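About Wetura

Wetura makes a starter kit for teaching robot arms to do fiddly jobs by hand. You guide the arm, the kit records what you did, and you can go back over every move at your desk. We started in November with two people and a very long shopping list, and we still get excited every time a new kit goes out!

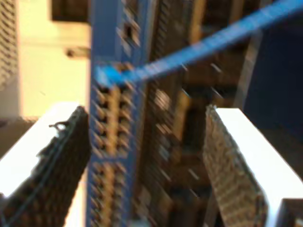

Our first kit, the Husorlow, costs $610 and comes with textured finger pads, mounts and all the software. We picked the pads after trying far too many (rubber bands included), and we're still fussy about them. Swapping a set takes one screwdriver and a bit of patience.

Network gear has become our favorite practice ground. Ports are small, cables flop, and a tidy rack leaves very little elbow room, so you learn fast what your setup can and can't reach.

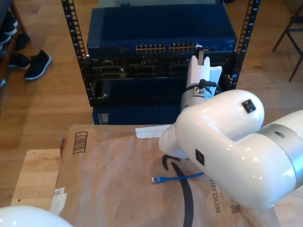

Leanne Rowbotham

I write the lesson guides, 34 of them so far, and I love this part of the job. Each one sticks to a single task, and the later ones move on to wood, clamps and awkward flat parts. 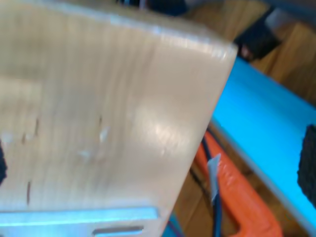 Vidar Moen wrote to tell us that the guides got his class going in an afternoon, though he'd like a longer chapter on grip force. We're writing it now.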